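Folding on the Bed: Worth It?

The Vidaten method promises a child's drawer sorted in 15 minutes. I have my doubts. The first rule is to spread every piece on the bed and pull the edges straight before you fold anything.
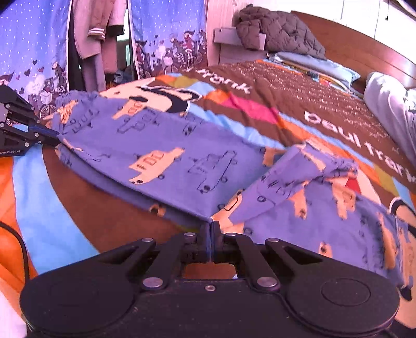 Fine for shirts. Elastic waists and gathered cuffs never stay flat, and I don't see why small kids' pants need a crease. Vidaten says fold in thirds and stand them upright. Mine fell over by 10 the next morning.

A busy cartoon comforter is no help either, with one print on top of another.

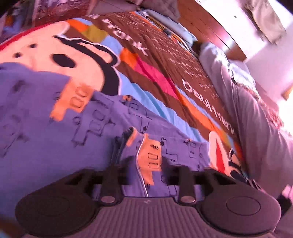
Ghanem wrote in to say the thirds do hold if the drawer is packed tight. Maybe. I'm still rolling mine.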